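Home Forums > Storage and Laundry > Baskets and Bins

Woven basket coming apart at the corner, fix or toss?

Started by okmont_attic
7 replies

okmont_attic wrote:
I have a big dark brown woven basket that sits on the closet floor and holds spare bedding. It is the twisted cord kind with cut-out handles on the sides. I bought it used at a moving sale in Ashby, so there is no tag and I can't ask the store what it is made of. The bottom corner has started to fray. No hole yet but it sheds little bits on the floor every time I pull it out.
Would you repair this or just replace it? I paid 7 dollars so I'm not going to cry over it, but it's a good size and the new ones I've looked at cost 52 and up.

Plir_Jan wrote:
Fix it. White craft glue thinned with a little water, push it into the loose ends with an old paintbrush, then clip the corner with clothespins overnight. Trim whatever still sticks out in the morning. I have done three baskets this way and the oldest is still in use in the mudroom.

S. Shojaei wrote:
Before anyone glues anything, find out if it's paper rope or seagrass. Paper rope gets soft when you put watery glue on it and the twist can open up. I ruined one like that. For paper I would use glue straight from the bottle and very little of it. Seagrass can take some water and is easier to work if it's slightly damp.
To tell them apart, look at a broken end. Paper untwists into a flat strip. Grass splits into fibers.

Plir_Jan wrote:
Mine were all seagrass as far as I know, so fair enough. I still think a spoonful of water in the glue is not going to hurt a basket.

S. Shojaei wrote:
It hurt mine.

ottoline25 wrote:
I'd toss it. Once the corner goes on these, the rest follows. The bottom row takes all the dragging and there is usually a wire frame in there that starts poking through. I had one snag a good duvet cover. You can get plain canvas bins at Osto for a lot less than 52 and they fold flat when you don't need them.

okmont_attic wrote:
I have canvas bins already and they slump over in the closet, so I'd like to keep this one if I can.

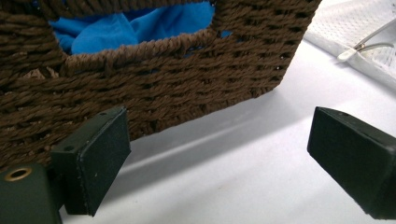 Fraying is at the far left, down by the corner. Blue in the handle hole is fabric stuffed inside.

I pulled one loose end and tried the untwisting test. It went halfway flat and then tore, so I'm still not sure. The rim of the handle hole feels solid and so does the rest of the side when I squeeze it. No wire poking out that I can find.

Plir_Jan wrote:
That is very fixable. The rows on that side look fine to me and it's only the one spot. If it tore flat I'd guess paper, so do it Saeed's way and use the glue thick. Empty it first so the wall isn't being pushed out while it dries.

ottoline25 wrote:
I'll admit the handle looks better than I expected, that's where mine gave out. I would still want something between the basket and the bedding. Is the blue a liner or is it your stuff?

okmont_attic wrote:
It's a flat sheet. There's no liner. I could use an old pillowcase, I suppose, but the basket is too wide for one.

ottoline25 wrote:
Cut two pillowcases open along the side seam and sew them together. Or use a fitted crib sheet turned inside out over the rim, if you can find one that fits. That keeps the bits off your sheets and stops anything catching on the inside.

S. Shojaei wrote:
I agree on the liner. Also stop dragging it. Put stick-on felt under the corners, or set the whole basket on a low tray and slide the tray. And don't pick it up by one handle when it's full. Bedding is heavier than it looks.
If you want the corner to last, wrap it after the glue dries. Jute twine and a blunt needle, go over the bottom row and through the gap above it, a couple of inches either way from the corner. It will show, but it's on the floor in a closet.

Plir_Jan wrote:
You can get brown twine that comes close to that color. The hardware store in Plirville has it by the paint.

okmont_attic wrote:
OK, going to try it. Basket is emptied out and the glue is on, straight from the bottle, with four clothespins. It looks stupid but it's holding the ends down. I'll do the twine once I've been to the store. The crib sheet will have to wait until I measure the rim.

ottoline25 wrote:
Check the inside of the corner too while it's empty. Mine was worse on the inside.

okmont_attic wrote:
Checked. One loose strand in there, tucked it back and put a dab of glue on it.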